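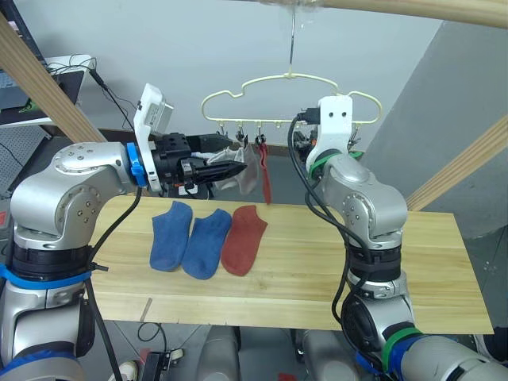 Staltow Socks

A small, cheerful collection about hanging socks up to dry and getting them paired again afterward. Version 5.

What's in it

320 short clips of socks, a board to lay them on and a clip hanger to peg them to. Socks are such a good subject! They're soft, they flop, they come in colors you can tell apart (mostly, we'll get to the navy ones), and every one has a mate somewhere. We also include 1836 still pictures and a plain text list of which sock goes with which.

Folders

clips/ the videos, one folder per session
stills/ the pictures, same session names
pairs.txt sock names, color, mate
notes/ what we wrote down while doing laundry, typos and all

Colors

Color names are everyday ones: blue, rust, red, pale gray, navy, oatmeal. Rust and red are separate on purpose. If a sock looked pale gray in the morning and cream under the evening lamp, we kept the morning name. Navy and black got mixed up in the Clalberg sessions, and 30 clips still need a second look. Fixes very welcome!

How a sock counts as hung

One clip, holding the cuff or the toe, and the sock stays put when you let go. Two socks in one clip is marked "shared". A sock over the bar with no clip is marked "draped", and there are some lovely drapes in the Hứa sessions.

Laying out

Socks start on the board, flat or nearly flat, toes pointing whichever way they landed. We never ironed or stretched them. Overlaps are fine and get the tag "touching", even if it's only the edges.

Known gaps

No wool, no baby socks, and hardly any stripes. Lusier has promised us a bag of stripy ones and we can't wait to get them on the line. Balled-up pairs are planned for April.

Using it

Free for any purpose. Please keep pairs.txt with the clips, it's the part that took longest.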